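Chapter 4
The Space Around the Sink

Before you start
In this chapter you will learn:
how to divide the counter near the sink into zones
how to store a cutting board upright
which foods should stay away from the faucet

Key words: faucet, lever, splash zone, grain, net weight

In many small kitchens the sink is the busiest place. We wash the vegetables, we fill the pot, and we put down everything that has no other home. In the training kitchen of the Kusari course, the counter beside the sink is only 60 cm wide, and the students must prepare a full meal on it. For this reason we begin the study of kitchen order from the sink and not from the cupboards.

The first zone is the splash zone. It reaches 50 cm from the faucet in each direction. Things which stay in this zone must be easy to wipe. Open bags of flour, salt or dried food do not belong to it. A closed packet can stay there for a short time during cooking, but it should go back to the shelf before the washing begins.

The second zone is for boards. A wooden board may stand on its long or short side, so that the air can reach both faces. Dry it with a cloth first. The Prastico method, explained in section 4.3, gives every board a fixed place.
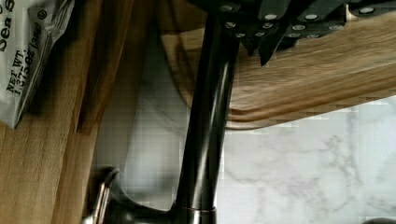 Text: Marciniak | Home Skills, Book One | July edition

A wooden board stands upright next to a dark faucet, and a crinkled packet with the net weight 39 g is pressed against it. Decide in which zone each thing is now, and write down where you would keep it after the meal. Then continue with section 4.1, The Splash Zone.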